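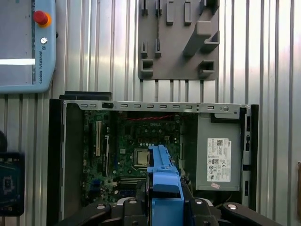 Control panel with emergency stop button, mounted area with ribbed metal wall cladding behind.

Care of Metal Wall Surfaces in Workshops and Utility Rooms

Brirkport Housing and Workshops Service
Revised April 30, 2024

Ribbed metal sheeting is found in many of the garages, workshops and utility rooms let by the Service. It is hard-wearing and needs little attention, but dust and grease collect in the grooves and will dull the surface if left. Tenants are asked to follow the guidance on this page when cleaning walls of this type.

Routine cleaning

Walls should be dusted once a month with a soft, long-handled brush. Work from the top downwards and follow the line of the ribs. Brushing across them pushes dirt into the grooves and leaves streaks.

For general marks, add one capful of washing-up liquid to a bucket holding 8 litres of warm water. Apply with a well-wrung cloth, one section at a time, and rinse with clean water before the section dries. Finish with a dry cotton cloth. Old tea towels are suitable for this purpose; paper towels tend to leave lint on the raised edges.

Water must not be sprayed or poured on a wall that carries sockets, switches or control equipment. Such areas are to be wiped with a barely damp cloth, and only after the supply to the equipment has been switched off at the isolator.

Grease and adhesive

Grease near benches may be removed with a paste of bicarbonate of soda and water. Leave the paste in place for up to 42 minutes, wipe it away and rinse. Labels and tape should be warmed with a hairdryer and peeled back slowly. Any remaining adhesive can be rubbed off with a little cooking oil, which must then be washed away with soapy water.

Do not use wire wool, scouring powder, bleach or metal scrapers. Scratches in the coating allow rust to begin, and the cost of replacement panels may be charged to the tenant.

Rust spots

Small spots of surface rust should be reported to the Service before any treatment is attempted. Where permission is given, rub the spot gently with a nylon pad and white vinegar, rinse, dry thoroughly and apply touch-up paint of a matching shade. Panels that have rusted through will be replaced by the Service's contractor, Espinoza.

Hooks, shelves and brackets

Tenants may fit lightweight hooks and holders without written consent if the fixing is magnetic or adhesive. Clean the surface with methylated spirit and allow it to dry before applying an adhesive fixing. Press firmly, and wait a full day before hanging anything from it.

Drilled fixings require consent in all cases. Applications should state the position of the fixing and the weight to be carried. Shelving must be fixed to the frame behind the sheeting and never to the sheeting alone.

Condensation

Metal walls are cold in winter and moisture will form on them in unheated rooms. Keep vents clear, leave a gap between the wall and stored goods, and do not dry laundry in the room. Cardboard boxes should be raised off the floor on slats.

Enquiries

Questions on this guidance should be addressed to Marcus Montoya, Premises Officer, Room 102, Brirkport Housing and Workshops Service. The next round of wall inspections will take place in May, and tenants will be notified in writing.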